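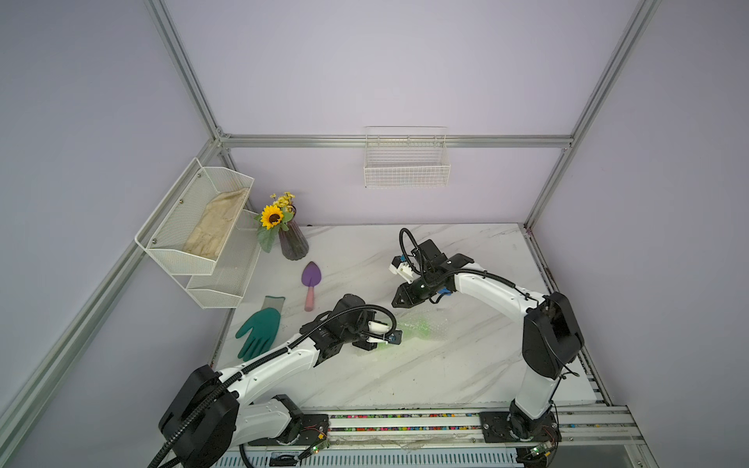 Homora Packing Rooms, Grultasthorpe: Notes From the November Open Day

The Homora building is at the north end of Grultasthorpe, past the rail yard, and visitors are let in through the loading side. I signed in at the desk, was given a badge and a floor plan, and joined the second group. Our guide was Colton Chisholm, who runs materials on the ground floor. The tour covered 16 stations and took most of the afternoon. I have left out the ones I could not hear.

Station 7: wrapping

The wrapping station is a bench inside an enclosure with pale lavender walls. The top is white with a marble pattern, faint gray veining only. Chisholm said the pattern had been chosen from a catalog by someone in the front office, and that the crew had asked for plain gray. Plain gray would hide scuffs better. Against that, the green wrap they use shows up very clearly on white, and a piece lying flat on the bench can be found at a glance.

The wrap is translucent green bubble film. I asked about the color. Homora uses green for items that have been wrapped but not boxed, and clear for anything that goes straight into a carton. The color carries no information about the contents, which are on the job sheet. A green parcel found in the carton area has skipped a step and goes back.

Chisholm went through the house rules for bubble film at some length. Bubbles face inward. The overlap is two inches on flat items and more on anything with a corner. Tape goes across the overlap once, with one end folded under to make a tab. He dislikes seeing tape run all the way around a parcel, as the customer then cuts through it with a knife and sometimes through the goods as well.

Storage at the station is a two-tier white wire-mesh rack on the left wall, set at an angle. A beige cotton work glove was in the upper tier. Mesh is used in place of solid shelving throughout the ground floor, so that dust and film scraps fall through and get swept up. I would have liked a lip on the front edge. The same rack appears at other stations, some of them mounted square to the wall, and I could not get a clear answer on which arrangement is the standard.

In the back left corner stands a tall ribbed vase, purple and slightly dusky, with artificial flowers in it: small yellow blossoms, green leaves and one large sunflower. Nouhaila Abdelaziz, who supervises the shift, told us the vase is a former sample from the Penner range. Ribbed pieces are harder to wrap than smooth ones, in her experience — the film bridges the grooves, and the wrap feels tight when it can still slide. Her method is a layer of tissue first, then film, then a hand pressed along the length of the piece to check for movement.

Carton store

The carton store is on the far side of the corridor. Sizes follow the Cutora numbering, and the one we were shown was 1603, a long flat box intended for framed goods. It ships folded and is made up by hand. The floor of the box is taped before filling and the top after, with the seam running lengthwise. Empty cartons are stacked on edge. Two of our group were allowed to make one up, and both taped the wrong flap first.

Practical points

Parking is limited and the overflow lot is gravel. Closed shoes are required and are checked at the door. The handout gives the station numbers but no map of the upper floor, so keep the plan from the desk. Coffee was available in the canteen until four o'clock. The upper floor was not open on this visit, and Abdelaziz expects it to be included next time, along with the label room. Names for that tour are being taken at the front desk.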